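Tarar tabletop cell: setup and upkeep FAQ

Covers the two-arm cell in the Jitar simulator. Hardware questions go to the Clesgate page.

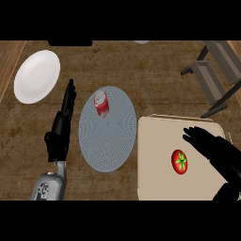
How often do I rezero the hands?
Every 300 episodes, or when the fingers start closing on air next to the tomato. Do both hands, even the one you like.

The can jitters at reset. Is it broken?
No, it's spawning inside the placemat. Raise it 2 mm and reload.

What episode limit should I set?
3000 steps. At 2000 the left arm tends to run out of time mid-reach — then you get a ticket from yourself.

Can I swap the plate?
Yes, but rebuild the collision mesh first.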